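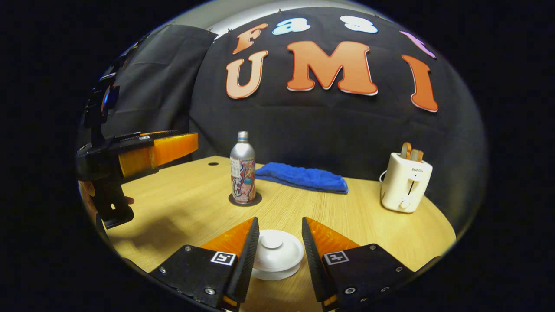 June 3, 2021
Breakfast table, notes on the layout and the order of work

Continued from the page in February, where I left the table half decided. Read the old notes first, they are still valid for the chairs and the lamp.

The table itself we keep. The top has a pale oak grain and it is pleasant to work at, but the light wood makes the white things difficult to see. The lidded cup is the worst case. White lid, white knob, white rim, and if someone puts it near the front it is easy to knock it with the sleeve. Deolinda wants a darker cup. I would like to keep the white one, as it is the only one here with a lid that sits properly, and to put a coaster under it, as we do for the drink.

The drink is the aluminium bottle-can with the screw cap, on the round dark grey coaster. Guoqing asked if the coaster is necessary. For me it is, because it gives the bottle a fixed home. After the bottle has been lifted and put back, everyone knows where it should stand, without tape on the wood. Tape leaves glue, see the sad story of the Fonseca desk.

Towel: bright blue, folded and laid flat. I tried to write down a rule for the folding and I was not successful. Hanne folds in half and in half again, Genivaldo folds in three, and the two results do not have the same length on the table. For now the rule is that the person who unfolds it also folds it, and it goes back towards the rear of the table. To be improved.

Toaster: the cream-white two-slot one, SUPOR, on the right side. Two slices standing in the slots, with the crusts showing. The cord is thin and white and it makes a loop at the back on the left, and I don't like this loop. It wants to come forward where the towel is. Kaj proposes to bring it down through the round hole near the back edge, but the hole is on the other side of the table, so the cord would have to go behind everything. I have asked Brernbridge for a short cord clip. They sell them in bags of 147, and we need 4.

Order of work, as agreed this morning with Kaj:

First the cup, lid on. Then the bottle to its coaster. Then the towel. The toaster is not moved at all, only the bread. When we started with the towel, the corner was always finding its way under the coaster and the bottle stood a little crooked. It is a small thing but it made us stop several times before lunch.
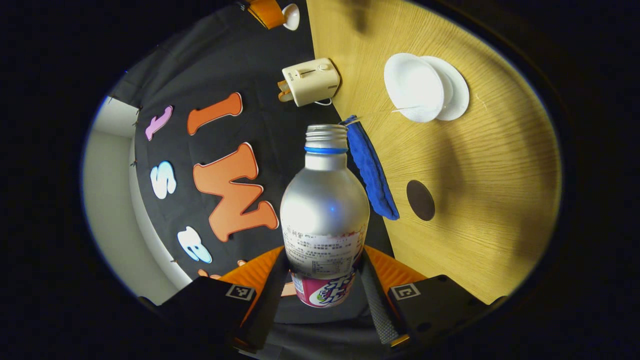 Where should one take hold of the bottle, at the neck or at the body?
At the body, with the cap left free. The neck is short and there is not much to hold, and the body goes straight down onto the coaster.

Still open:

The cup coaster. Hanne has a spare one at home, she will look.

Crumbs. Berkano has lent us a table brush, it hangs on the hook by the door. Please put it back there – last week it spent two days in my drawer and this was my fault.

Bread. The loaf in the cupboard is for the table and not for eating. The eating bread is on the shelf above, with Genivaldo's jam.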